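Renderprogramm: Holz sieht immer wie Kunststoff aus

Forum > Grafik und Visualisierung > Material und Texturen

Kumeo
Mitglied, 85 Beiträge

Hallo zusammen,
ich baue gerade für einen Bekannten eine kleine Kücheneinrichtung nach, Tisch, zwei Regale und ein paar Kleinteile. Die Geometrie ist fertig und die Maße stimmen. Mein Problem ist das Holz. Egal welche Textur ich nehme, am Ende glänzt alles gleichmäßig und wirkt wie Folie. Die Texturen habe ich mit 900 Pixeln Kantenlänge aus einer alten Sammlung. Das Licht ist eine große Fläche von oben, sonst nichts. Mehr Abtastungen habe ich schon probiert, bin jetzt bei 3000, das Rauschen ist weg, aber besser sieht es nicht aus.
Liegt das an der Auflösung oder am Licht? Und wie macht ihr das, wenn helles und dunkles Holz nebeneinander vorkommen?

Ider
Mitglied, 2111 Beiträge

Die Abtastungen kannst du wieder herunterdrehen, die haben damit nichts zu tun. Die Auflösung ist knapp, aber für Möbel im Mittelgrund reicht sie. Schau dir zuerst die Rauheit an. Wenn dort nur ein fester Wert steht, glänzt jede Stelle gleich stark, und genau so verhält sich eine Folie. Nimm die Farbtextur, wandle sie in Graustufen um, zieh den Kontrast stark herunter und häng sie an die Rauheit. Der Bereich sollte klein bleiben, sonst wird es fleckig.
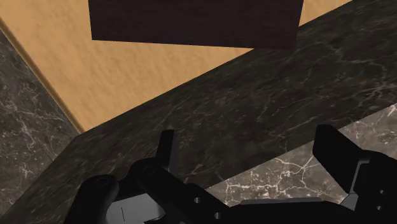 Die Maserung ist der zweite Punkt. Viele stellen sie zu kräftig ein, weil man sie in der Vorschau sonst kaum sieht. Bei dunklem Holz genügen schwache Streifen, die in eine Richtung laufen, so wie auf dem fast schwarzbraunen Block oben. Die helle Fläche dahinter darf weicher gezeichnet sein, mit etwas helleren und dunkleren Streifen, dann trennen sich die beiden Hölzer schon über den Farbton. An den Kanten hilft eine schmale Fase. Ein Würfel ohne Fase fängt an der Kante kein Licht, und das fällt bei Holz sofort auf.

Zur Skalierung noch: Miss an einem echten Brett nach, wie breit die Jahresringe sind. Bei den meisten Anfängern ist die Textur viel zu groß aufgezogen, dann sieht ein Tisch aus wie ein Spielzeugtisch. Und achte darauf, dass die Faser bei Tischbeinen senkrecht läuft und bei Regalböden längs. An der Stirnseite gehört eine eigene Hirnholztextur hin, sonst läuft die Maserung einfach um die Ecke.

Guillot
Mitglied

kauf dir ein fertiges Materialpaket, spart dir den ganzen Ärger. Hab ich auch gemacht.

Isamu Takeda
Mitglied

Ich würde beim Licht anfangen. Eine einzelne große Fläche von oben macht alles flach, da kann das Material noch so gut sein. Stell eine kleinere Lichtquelle flach von der Seite dazu, ungefähr wie ein Fenster, und nimm die obere zurück. Dann kommt auch eine schwache Normalmap zur Geltung.
Außerdem prüfen, ob die Graustufentextur als Farbe oder als Daten eingelesen wird. Wenn das Programm sie als Farbe behandelt, stimmen die Werte nicht, und man sucht an der falschen Stelle. Ist mir beim Umstieg auf Drorkier passiert, dort steht die Einstellung im Bildknoten ganz unten.

Kumeo
Mitglied, 85 Beiträge

Danke euch. Die Rauheit stand tatsächlich auf einem festen Wert. Mit der Textur drin und dem Seitenlicht sieht der Tisch schon deutlich besser aus. Die Stirnseiten mache ich als Nächstes.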